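I'd been meaning to get out to the Hedow workshop since May, when a flyer for their open day turned up under my windscreen wiper. Free parking, free sausage sizzle, robots pulling computers apart. How do you say no to that?

So on Monday I drove over and met Blažena Krajčí, who set up the robot side of things at Lomum and has been running the demonstrations. She shook my hand, gave me a lanyard and asked if I'd ever taken the side off a computer. I have, once, and I had three screws left over when I put it back. She laughed and said I'd fit right in.

I figured we'd start with a talk, but Blažena isn't big on talks. "People come to see it move," she told me. "If I stand up with slides first, I lose the kids, and then I lose the parents." So we went straight to the bench.

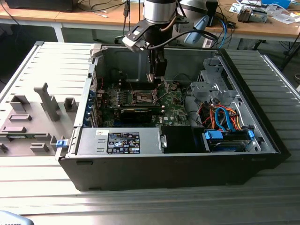

The arm reaching into an open Dell tower at the Hedow open day.

I asked her why old desktops, of all things. Wouldn't something simpler be easier on the robot?

"Oh, much easier," she said. "But we've got a storeroom full of these! Hudec sent us 225 of them when they cleared out their offices. And a computer is a good honest mess. There are clips, there are cables that flop about, there are screws pointing every which way. If you can get an arm to cope with that, you've learned something."

She told me they started with roughly 20 machines and just opened them by hand for the first while, taking notes on what was annoying. Cables were annoying. Cables are still annoying, by the sound of it. "A screw stays where you left it," Blažena said. "A cable has its own plans for the day."

Norbert Matoušek wandered over about then with a coffee in each hand (one was for me, bless him). He works on the program that decides where the arm goes next, and he's the quieter of the two until you get him onto the subject of processors. Then look out.

"It's the bit everyone leans in for," he said. "You've got this little square of metal and underneath it is the socket, and the socket is so easy to wreck. I've bent pins on my own computer at home. I'm not proud of it."

I wanted to know how you get a great big arm to be that gentle. Norbert said a lot of it is patience, and a lot of it is going slower than you'd like. He reckons they ran the approach 1000 times before they let it anywhere near a board they cared about, and he sat through more of those than he'd like to admit.
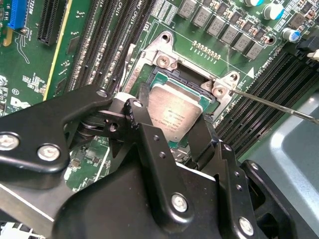
The screws around the socket are a favourite topic of his too. He says people undo one all the way and then move on to the next, and he winces every time he sees it. "Bit by bit, swap sides, bit by bit," he said, turning an imaginary screwdriver in the air with his free hand. "My dad taught me that on car wheels. Same idea."

A boy near the front, maybe ten, asked whether the robot could build him a gaming computer. Blažena told him not this year. He took it pretty well.

I asked what happens to all the parts. Memory and processors get sorted for a repair shop in Jondach, she said, and the cases go off for scrap. The drives are a separate job, and a person does those. "We're careful about that," she said. "You don't know what's on them."

And did she worry people would come through and see a machine taking somebody's job? She had a think about that one. "I get asked every open day, and it's a fair thing to ask," she said. "I did this work by hand for two winters, in a cold shed, and my wrists still tell me about it. I'd like the next person to be the one running the bench."

Norbert's answer was shorter. He'd like it to do the dusting.

They run sessions through the afternoon, 22 people at a time so that everyone gets a decent spot, and mine filled up fast. If you're going, book the early one and wear flat shoes. I went back for a second look before I left, and a sausage, and I was still picking onion off my lanyard when I got to the car.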